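Facilities > Thygesen Hall > Inspections > Kitchen and Servery Checklist

THYGESEN HALL, EKVILLE
Kitchen and servery: pre-season safety checklist with comments

Inspected Saturday, May 5, 2018, before the winter hire bookings start. The next full inspection is due in October. Items are marked OK, ATTENTION or FAIL. Anything marked FAIL has to be fixed and signed off before the kitchen is let to a hirer. ATTENTION items can wait for the next working bee unless the comment says otherwise.

1. ACCESS AND FLOORS

1.1 Rear door opens fully and is not blocked. OK
Comment: Milk crates had been stacked on the landing. Moved to the bin enclosure.

1.2 Door closer works and the door latches by itself. ATTENTION
Comment: Latches on a firm push only. Closer arm needs adjusting. The top screw has been replaced with one that is too short.

1.3 Floor vinyl sound, no lifting seams. ATTENTION
Comment: Seam in front of the sink has lifted again in the same place as last year. Taped for now. The tape will not last with mopping, so please get a quote for rewelding the whole run and don't patch it a second time.

1.4 Non-slip mats in place at sink and stove. OK
Comment: Stove mat is new. Sink mat is due for a scrub.

1.5 Step into servery marked with contrast strip. OK

2. ELECTRICAL

2.1 Appliance test tags current. FAIL
Comment: Urn, toaster and pie warmer all in date. The Truvaletti coffee machine has no tag at all. It came in after the last round of testing and was missed. Switched off at the wall and a note left on it. Not to be used until tagged.

2.2 Safety switch tested with test button. OK
Comment: Tripped straight away and reset without trouble.

2.3 No power boards on or behind the sink bench. OK

2.4 Cords undamaged. ATTENTION
Comment: Urn cord has a kink near the plug. No split in the sheath. Look at it again in October or sooner if the kink gets worse.

2.5 Rangehood fan and light working. OK
Comment: Fan is noisy on high. Filters are greasy and need a soak in the big sink before the first booking.

3. GAS AND COOKING

3.1 All burners light and hold flame. OK
Comment: Back left takes two tries on the igniter.

3.2 Gas isolation valve labelled and reachable. FAIL
Comment: Label is there, valve is not reachable. Someone has pushed the Drolavmont bain-marie hard up against it. The bain-marie must go back on the far wall where the floor is marked. This was raised at the last inspection as well.

3.3 Oven door seal intact. OK

3.4 Oven gloves in good order. ATTENTION
Comment: One pair worn through at the thumb. Thrown out. Two pairs left, and three are wanted on the hook.

4. BENCHES, BOARDS AND KNIVES

4.1 Benchtops clean and free of chips. OK
Comment: Small burn mark beside the stove, surface not broken.

4.2 Cutting boards sound, flat and stored upright. ATTENTION
Comment: Boards with deep cuts are to be thrown out. They can't be cleaned properly once the grooves are in them and hirers will keep using them as long as they are in the rack. Two went in the bin today. The rest will do until October. Boards must not be left lying on a damp bench overnight, as they warp and then rock under the knife.

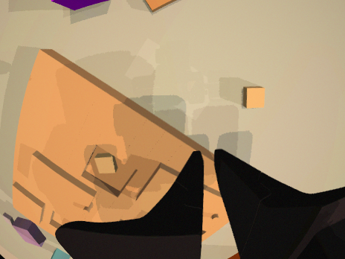 Item 4.2. Orange board on beige tabletop, showing the darker brown side.

4.3 Colour chart for boards displayed. FAIL
Comment: Chart is missing from the wall. Only the hooks are left. Print a new one, laminate it and put it up at eye height, away from the splashback where the old one curled up with the steam.

4.4 Knives in block or on magnetic strip, none loose in drawers. FAIL
Comment: A boning knife and a bread knife were loose in the tea towel drawer, points facing forward. Both are back in the block. Hirers to be reminded in the booking letter.

4.5 Can opener clean and blade sharp. OK

5. COLD STORAGE

5.1 Fridge at or below 5 degrees. OK
Comment: Reading taken after the door had been shut for 30 minutes. The thermometer was lying under a tray of margarine and is now hung from the top shelf where it can be read.

5.2 Freezer free of heavy ice. ATTENTION
Comment: Ice building up on the left side. Defrost before the first booking. Nearly everything in it is undated and should go.

5.3 Door seals clean and closing. OK

5.4 No personal food left from previous hires. FAIL
Comment: Half a slab cake, opened cream and several unlabelled containers. All thrown out.

6. FIRE AND FIRST AID

6.1 Extinguisher in bracket, in date, gauge in the green. OK

6.2 Fire blanket in place and pull tabs hanging free. OK
Comment: Tabs had been tucked up behind the pouch. Pulled down.

6.3 Exit sign lit. OK

6.4 First aid kit complete. ATTENTION
Comment: Low on blue bandaids and no burn gel. The list inside the lid is for the old kit and doesn't match what is in the box.

6.5 Emergency numbers and hall street address posted by the phone. OK

7. CLEANING AND CHEMICALS

7.1 Chemicals stored below and away from food. OK

7.2 All bottles labelled. ATTENTION
Comment: One spray bottle with the label washed off. Emptied and binned. Please don't refill unmarked bottles, even with water.

7.3 Safety data sheets in folder. OK
Comment: Sheet for the new degreaser added.

7.4 Hot water at hand basin, soap and paper towel present. OK
Comment: Spare towels are on the top shelf of the cleaner's cupboard.

WORK TO BE DONE BEFORE FIRST BOOKING

- Tag the coffee machine (2.1)
- Move the bain-marie off the gas valve (3.2)
- New board colour chart (4.3)
- Reminder about knives and leftover food in the booking letter (4.4, 5.4)
- Soak rangehood filters (2.5)
- Defrost freezer (5.2)
- Burn gel and bandaids (6.4)

Spending up to $400 can go through the hall account on the usual form. The vinyl will come to more than that, so the quote needs to go to the monthly meeting with the floor plan attached.

The signed paper copy is in the blue folder in the office. Write repairs on that copy, with the item number and the day the work was done.

Related items
Thygesen Hall: Main Hall and Stage Checklist
Thygesen Hall: Toilets and Change Rooms Checklist
Conditions of Hire, Kitchen and Servery
Bin Enclosure and Car Park Lighting Report
How to Report a Fault

Contact the Ekville hall bookings desk | Copyright Thygesen Hall, Ekville | Back to top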